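The Bowl

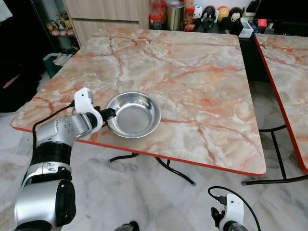

A steel bowl on the folding table.

Zineb Badawi had let the flat on Linari Street for four years, and in that time she had met the man upstairs twice. Both times he was carrying a ladder.

On Wednesday he knocked at 10 in the morning, without the ladder.

"I've got your mail," he said. "It's been coming to me since July."

There were four envelopes. Three were from the gas company. The fourth was from Arriaga, where her mother's brother had lived until he died, and it had a lawyer's name on the back.

She read it standing in the hall. Her uncle had left her 2,925 dollars and the contents of one kitchen cupboard. The money would be paid into her account. The cupboard would have to be collected.

"Bad news?" the man asked.

"A cupboard," she said.

He thought about that. He said his name was Gumov and that he had a van.

They drove up the next morning. It rained until the turnoff and then stopped. Gumov didn't talk much, but he knew where the good bakery was, and he paid for the rolls. His dog, Sumo, slept against her feet the whole way with his chin on her shoe.

The cupboard held a mixing bowl, a bag of rice and a tin with no label. Zineb remembered the bowl. Her uncle used to wash grapes in it and put it down in front of her without asking if she was hungry.

She gave Gumov the rice. The tin rolled around in the back all the way home.

"Are you going to open it?" he asked at the lights.

"Not tonight," she said, and asked him if he liked grapes.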